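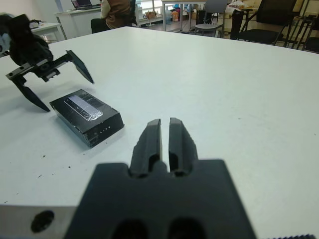

Fedar Room, Billudton: Frequently Asked Questions

This page covers use of the Fedar Room, the white table, the small-item sets and the crate storage. Questions on access cards and parking are handled on the Billudton site page. The Ceststead room has its own page and some of its rules differ.

THE TABLE

What is the table used for?

Laying out, sorting and checking small items: slide holders, shallow trays, small boxes and similar pieces. It is not a packing bench. Crates, tool cases and bags do not go on it at any time, including during loading.

What are the dimensions?

The working height is 930 mm and is fixed. Length and depth are given on the room drawing, available from the room desk. If you need a different working height, use the adjustable bench at Ceststead.

How should the top be cleaned?

Dry wipe first, to lift grit and crumbs of tape. Then a damp lint-free cloth with a small amount of neutral detergent, followed by a second cloth with plain water. Let the surface dry before placing anything with a glass part on it. Abrasive pads are not permitted. The surface scratches easily and the scratches hold dirt.

There are specks on the table that do not wipe off. Are they a problem?

Small fixed marks are normal wear. Loose specks are a problem, as they end up in trays and on glass. If a speck moves under a fingertip, it should be wiped up. If it does not move, leave it alone and do not scrape it.

What about stains?

Thin brownish lines and faint smudges have built up over time and do not affect use. Report a stain only if it is sticky, raised, or transfers to a white cloth. Do not try solvents. An earlier attempt with acetone on the Ceststead table dulled a patch of the finish.

Can I mark positions on the table?

Use removable paper tape, placed flat and taken up the same day. Pens, pencils and adhesive dots are not allowed. If a layout has to be repeated over several days, draw it on a paper sheet at full scale and keep the sheet with your paperwork.

THE ROOM

When can the room be used?

From 9 a.m. on working days. Bookings are made by the half day. Tuesday mornings are reserved for stock checks, and the crates may be open on the floor during that time.

What furniture is available?

The room has black mesh-back office chairs with armrests, a light gray chair with metal legs, and a long desk with a light top. The monitor on the desk is on an arm and can be swung toward the table for reading lists. Return it to its original angle afterward. 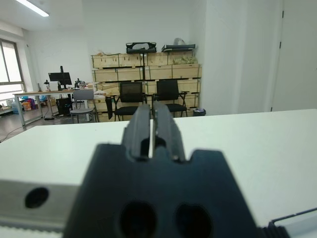

Chairs may be moved within the room but should not be taken into the corridor. When a session ends, put them back on the far side, leaving enough clearance to lift down a crate. Clothing left on a chair is moved to the lost property shelf at the end of the week.

May I use the computer under the desk?

It is for stock records and label printing. Do not unplug it to free up a socket. A switched extension lead is available on request.

Where does waste go?

Paper, tape and used cloths go in the small bin. Glass never does. Chipped or broken slides go in the rigid sharps container in the storeroom, which is emptied separately. If the bin is full, tie the liner and leave it by the door.

Is there a desk lamp I can borrow for the table?

The desk lamp stays on the desk. The overhead lighting is sufficient for most sorting. It does produce glare on clear tape and on glass, and turning the item slightly is usually enough to read through it. For close inspection of scratches, sign out a clip lamp.

CRATES AND STORAGE

What is kept in the wooden crates?

Reserve sets, spare trays, padding and outgoing loans. The contents of each crate are listed on a sheet inside the lid. The list is the record. If you change what is in the crate, amend the sheet before closing the latches.

How high can crates be stacked?

The limit is 4 tiers. Heavier crates go at the bottom. Corner fittings must line up with the crate below before weight is released, and every latch must be closed. Two people are required for anything above shoulder height.

Can cases be left on top of the stack?

Flat cases and light soft materials may be, provided they sit fully on the crates and do not overhang. Anything heavy enough to need two hands should be on the floor. Remove the items on top before moving a crate, even if the move is short.

A latch is stiff. Should I force it?

No. A stiff latch usually means the lid is not seated or something is trapped under it. Open the other latches, lift the lid, check the rim and try again. If it still binds, tag the crate and use another one. Lubricant is not used on the latches because it transfers to gloves and then to glass.

SMALL-ITEM SETS

What is a Matoušek set?

It is the room's standard loan set for small flat items, named after the layout sheet it was first built around. A set consists of slide holders, shallow trays and a packing list. The maximum issue is 16 slides per booking. Larger quantities are split across bookings.

How are the slide holders handled?

By the long edges, with the glass facing up. The glass should be flat in its recess before the holder is moved. If it rocks or stands proud at one end, lift it out, check the recess for grit, and reseat it. Do not press on the middle of the glass.

Do holders have to be placed square to the table edge?

A slight angle is acceptable and often makes a holder easier to pick up. What matters is spacing. Leave at least a finger's width between any two items so that one can be lifted without touching the other. Nothing should be closer than a hand's width to the table edge. 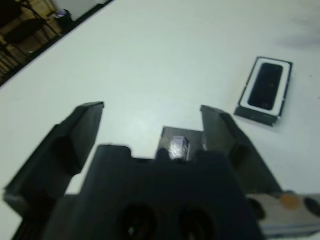 Items that have to be slid into position should be slid slowly and only over a wiped area. Lifting is preferred for anything containing glass. If an item has been dragged across grit, check its underside before it goes back in the set.

What are the shallow trays for?

Holding loose parts during sorting, and keeping labels with the item they belong to. The white interior is easy to check for debris. A tray should be inspected and wiped before each use. Trays are not lids and should not be turned over onto other items.

Can trays be stacked?

Only when there is nothing in them, and only in storage. On the table they stay in a single layer.

Some of the small boxes are closed with clear tape. Can I open them?

Check the packing list first. A box marked closed on the list stays closed. A box marked open may be opened by slitting the tape along the seam, with the blade set shallow. Peeling tape off an old box tends to pull the surface with it. When reclosing, use one strip of clear tape and press it flat from one end to the other. Replace tape that is wrinkled or lifting. A second strip over the first makes the next opening harder and adds bulk.

The lettering on a box is worn. How do I identify it?

Do not guess from the shape, as several boxes are close in size. Compare the box with the packing list by elimination: identify every other item, then see which entry remains. If two entries remain, set both boxes aside and report it. Do not write on the box. A tie-on tag can be added.

Are scuffed boxes withdrawn?

Scuffs and light scratches along the edges are cosmetic. A box is withdrawn if a corner has opened or if the lid no longer closes flush.

What order should items be laid out in?

List order, left to right, in one row across the middle of the table where space allows. Start a second row nearer to you only when the first is full. Items checked and found correct stay where they are until the whole row has been checked.

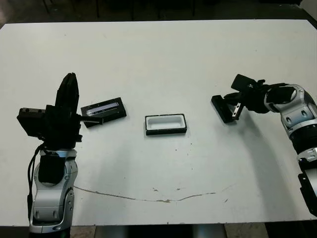 Slide holder and empty tray laid out on the white table.

Can I change the order if my list is different?

Yes, provided the list in use is the one returned with the set. Renumber the entries and strike out the old numbers with a single line so they can still be read.

RETURNS AND DAMAGE

How do I return a set?

Check every item against the list, wipe the trays, and pack holders with the glass side up. Padding goes between layers and should not be forced into gaps. Place the signed list on top before the case is closed. Sets going to Ceststead travel in a wooden crate, never as a loose case.

What if a slide is chipped?

Stop work in that area and put on cut-resistant gloves. Collect visible fragments with folded card, then wipe outward from the break with a damp cloth and discard the cloth in the sharps container. Note the slide on the list as damaged. The holder can normally be reused once its recess has been checked.

What if an item is missing at the end of a session?

Look under the table edge, in the padding and inside any tray you have used, then in the bin. Enter the item as missing on the list if it is not found, and return the rest of the set on time. Replacement pieces are issued from the reserve crate and take one working day to be recorded.

Can I order spare trays or holders for my own use?

The room does not sell equipment. Surplus trays are offered to regular users in November, after the annual stock check. Requests should state the quantity and whether minor wear is acceptable.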